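The Ketchup Heirloom

My aunt said the ketchup was worth money. 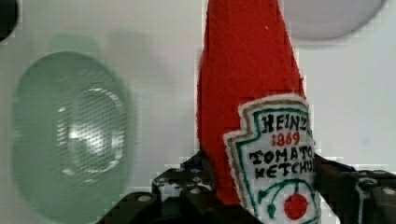
1. The Appraisal

It was felt, red, soft all over, and it said 1869 on the label in red thread. My aunt put her finger under the date.

"Eighteen sixty-nine," she said.

"That's when they started the company or something. It's on the real ones."

"You don't know that."

I didn't, quite. But I knew she'd bought it in 1998 at the Jondton flea market, from a man who also sold phone chargers, and I knew what she'd paid, which was 16 dollars. I said the letters were crooked. She said crooked meant handmade. I said handmade didn't mean old. There was a green vine stitched near the bottom with a red dot for the tomato, and she claimed no machine would bother with the little curls.

"Get it looked at, then," I said.

2. Stomavard

The woman at the Stomavard counter squeezed it twice and offered ten dollars.

"For the label alone?" my aunt asked.

"For all of it."

My aunt took it back and tucked it under her coat. She was 81 that November and walked to the bus faster than I did. On the way home she told me the woman had obviously been trying to cheat us, you could tell by how low she started.

I asked what she'd have thought if the woman had started high.

"That she knew what it was," my aunt said, and rang the bell for our stop.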